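Brenmont Passes 3000 Entrants in Its First Open Season

Studio Kasis said in March that more than 3000 players have signed up for the first open season of Brenmont, its turn-based trading and strategy game for PC. Sign-ups remain open until the end of the month.

The season runs for 13 weeks. Players are placed in groups of four and compete for control of the river towns of Menon, with the top three groups in each bracket moving on to a playoff round. Every match will be saved as a replay that other players can watch in full.

"We planned the servers for a smaller season than this," said Johannes Sibiya, lead designer at Kasis. "We have added capacity, and the start time stays where it was."
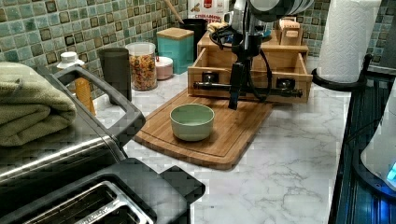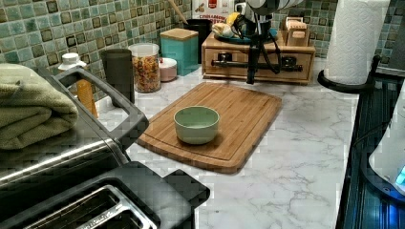 Page 3 of 4

A balance patch goes live before the first match. It lowers the cost of river barges, removes the double toll on the northern route and fixes a bug that let players sell the same cargo twice. Saved games from the earlier version will still load - but they can't be used in season play.

Kasis also confirmed that Revel, the game's first expansion, is in testing. It adds a festival calendar, two new towns and a shorter match type meant for weeknight play. Pricing has not been set.

"Revel is the part players ask us about most," said producer Kamran Kiani. "It will come out after the season ends."

Brenmont is available now as a download. Players who already own the game can join the season from the main menu at no extra charge.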